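Last updated: April

Custia Expands Office Waste and Textile Program to Three More Buildings

KASOW - Custia, the facilities services provider, announced today that it will extend its desk-side waste and soft goods program to 3 additional buildings on the Jibrin business campus. The expansion brings the number of sites served to 11 and adds 205 workstations to the collection schedule.

Under the program, each shared work area receives a small round bin fitted with a black liner. Liners are folded over the rim when they are installed and are changed at the end of each working day.
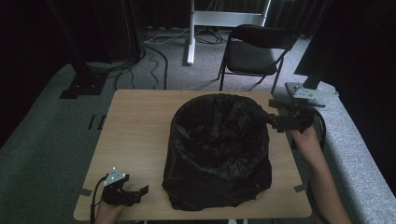 A lined bin on a worktable in a carpeted room.

"Most of what we hear from tenants concerns small things - a liner that has slipped down inside the bin, or a bag that was tied too early in the day," said Abimbola Ekwueme, director of site services at Custia. "The new schedule gives our crews time to attend to them properly."

The second part of the program deals with soft items, which until now have often gone out with general waste. 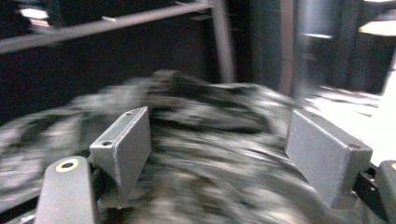 Fleece, plush and other pile fabrics take up a great deal of room in a small bin and will be collected separately under the new arrangement. Tenants are asked to place such items beside the bin, not in it. Items in usable condition will be sorted by Ceneck, which operates the campus reuse store. During the trial period, 2,834 items were set aside in this way.

Service in the additional buildings will begin in April. Evening collection will start at 6:30 p.m., and tenants are requested to keep the floor around each bin clear from that time. There is no change to existing service charges.

Building managers who wish to adjust the number of bins on a floor should contact the Custia site services desk.

Related items
Custia Names New Site Services Desk Hours
Ceneck Reuse Store Moves to Larger Premises
Jibrin Campus: Spring Carpet Cleaning Notice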